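Gekham Puts Off Its Second Robot, Buys Some Table Legs

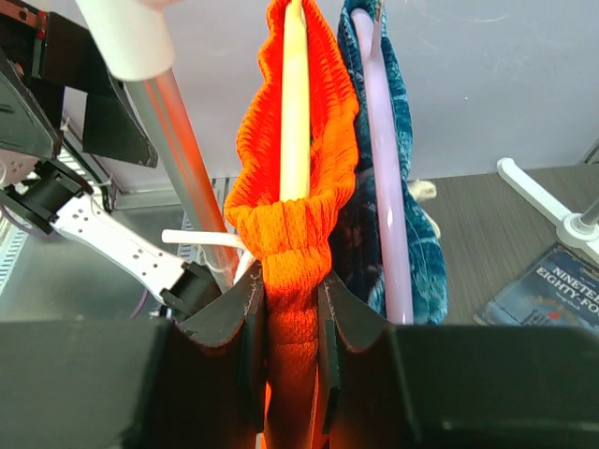 An orange garment in the gripper at Gekham, with a teal one waiting its turn.

Gekham, the clothing resale and repair business on the old canal road, will not be buying a second garment-handling setup this summer. It will be buying spare fingertips, a better power strip and four adjustable table legs, and it has taken most of the spring to get that far.

The plan as it stood in March was more ambitious. The company wanted a second station up and running by July, when the summer donations come in by the vanload and the hanging room fills to the door. A sum had been set aside. A corner had been cleared, and then, as corners do, had filled up again with boxes of zippers.

Efren Panganiban, who runs operations and therefore writes the budget, withdrew the request last month after what he calls a long look at the receipts.

"I had one line that said 'robot' with a big number next to it," he said. "Then I went back and looked at what we spent on the first one, and the line that said 'robot' was the cheap part of my education."

The existing station takes hold of clothes, moves them on and off rods, and is supposed to do so without leaving marks. T-shirts gave it very little trouble. The shop does not make its money on T-shirts. It makes its money on smocked tops, crushed velvet and anything else with enough texture to confuse a customer's washing machine, and those are the pieces the station is now being tried on, one stubborn fold at a time.

Smocking is the current headache. The fabric gathers up when pinched, so a grip that looks fine on a flat cotton sleeve can end in a knot. Velvet has the opposite habit and slides. Panganiban keeps a spreadsheet of which fabrics have behaved and which have not, with a column headed "mood."

Three vendors were asked to quote for the second station. Geltetti offered a complete package with installation, training and a service plan that ran longer than the lease on the building. Jasadside came in lower, on the understanding that the customer would supply the table, the rods, the wiring, the safety review and, by Panganiban's reading, the patience. Cruzado sent a handsome brochure and a request for a phone call, followed by a second handsome brochure.

None of the quotes included fingertips beyond the first set. This turned out to matter. Fingertips wear, and worn ones snag, and a snagged garment goes in the half-price bin. Gekham has now written consumables into the budget as a line of their own, with $511 for the rest of the year. Panganiban arrived at the figure by adding up the actual orders, a method he recommends to anyone who has been doing it the other way.

The table was the other surprise. Gekham had been pricing arms and controllers while the one it already owned sat at a height that suited neither the machine nor the people loading it. Staff had been stooping to hang clothes for the robot, which was bought partly so that staff would stoop less. The adjustable legs cost less than the delivery fee on any of the three quotes.

Then there was the matter of time. The March plan allowed two days for setup. The first station had needed a good deal more, most of it spent on things that do not show up on an invoice: moving rods a finger's width to the left, finding out which outlet shares a breaker with the steamer, deciding whose job it is to press the stop button. The new plan counts 200 staff hours for a second station before it handles anything a customer might want to buy. That number went over badly at the planning meeting, and it has stayed in.

"People wanted me to round it down," Panganiban said. "I asked them which hours they'd like to volunteer for."

The owners have agreed to look at the question again after the summer rush, provided the first station can get through a full rack of mixed fabrics without help. A rack of black T-shirts will not count. Somebody did ask.

Until then the July donations will be hung mostly by hand, by the same people who have always hung them. Two seasonal workers are being taken on to cover the gap, at a cost that fits inside the money set aside for the second station and leaves a bit over. The leftover is going to the steamer, which is older than most of the stock and has never been offered a service plan by anybody.

The quotes themselves have not been thrown out. Geltetti has said its price will hold until the fall, and Jasadside has said its price will hold until it doesn't – the wording is from the email. Gekham plans to ask both of them for the cost of a second year as well as a first, including wear parts and a visit from a technician, and to ask whether the station can be tried on its own velvet before anyone signs.

Cruzado has been in touch to arrange another call.

Other small shops thinking about similar equipment are welcome to a copy of Gekham's budget sheet, with the mood column left in. Requests can be made at the front counter, where customers can also drop off clothing in good condition. Smocked items are being accepted. Panganiban asks that they be brought in on hangers.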